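July, notebook 12, table layout and boxes

Started 8:40. The white table was moved nearer to the wall last week and I wanted to put the tape again before everybody forgets where the old lines were. I used the black tape from Praseck, the narrow one. The wide one from Hullix leaves glue on the surface and I spent most of one morning in June with a cloth and alcohol, so please do not take it from the drawer for this table.

First I cleaned the top, then let it dry while I looked for the long ruler (it was behind the cupboard, again). The long lines go diagonally over the table. I know that Joseck layout had them parallel to the side, but then the box always ended with its front face turned away from the lamp and the gold print looked brown. With the diagonal it is better for my eyes. The small cross I made with one short piece over a long line. It is the zero point, all distances in the sheet are taken from its middle.

Distance from zero to the back corner: 334 mm. I measured it two times, the first time I got 86 for the short side and this was correct also on the second time.

The tape pulls back a little when you stretch it. Better to lay it slack and press with the thumb, then cut. I did one line again for this reason.

Box: the tall cream one, from the Paredes delivery, stock number 1656. It stands stable on its short end if the flap is fully closed. I want to keep it upright for all of this week and only after that try it lying down.

State of the table after taping:
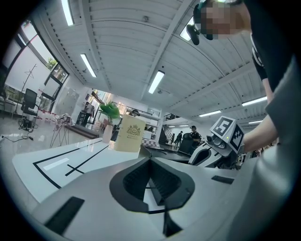 Table with new black lines and pale strip, cream box standing at the far side.

The pale strip between the lines is hard to find on the white top. I leave it for now, but maybe a grey one would be easier – to ask if we have any left.

To do: second cream box, check for dents. Write the new distances in the sheet. Order narrow tape, one roll is nearly finished.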